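Before the robot gets your desk round: a how-to for cleaning crews

Arnisura wants the desk round handed to the Porkard machine by January. The sales sheet says 34 desks an hour. I'd write down how you do one by hand first, while you're still the person they ask.
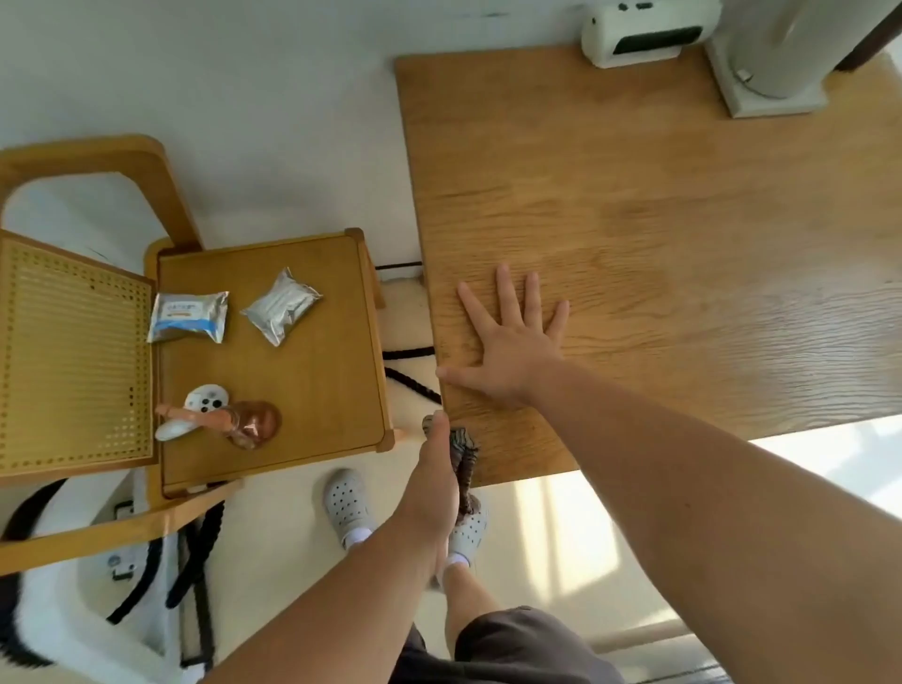 Issue 47, page 10

1. Leave the appliances at the back where they are. Start at the front edge, one palm flat on the wood, cloth in the other hand.

2. Bunch the cloth and push along the grain. Note when you refold it. Porkard's settings have no line for that.
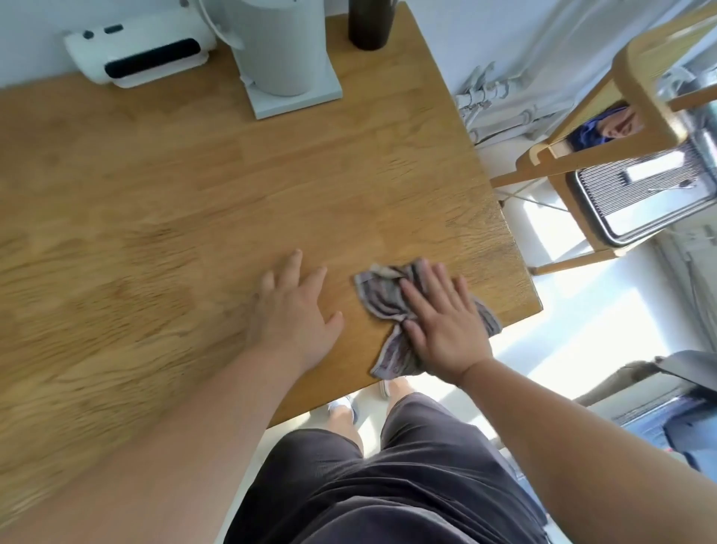 Dalia Kuusk timed her round on a Monday and logged every stop. Do the same, spills included.

3. Put spills on a separate sheet, and write who gets called when the machine quits at one.

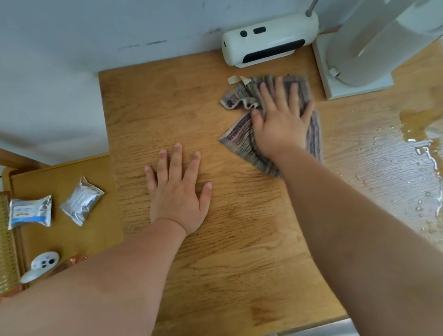 4. Keep a copy. Ask in writing whether the hours saved come off your shift.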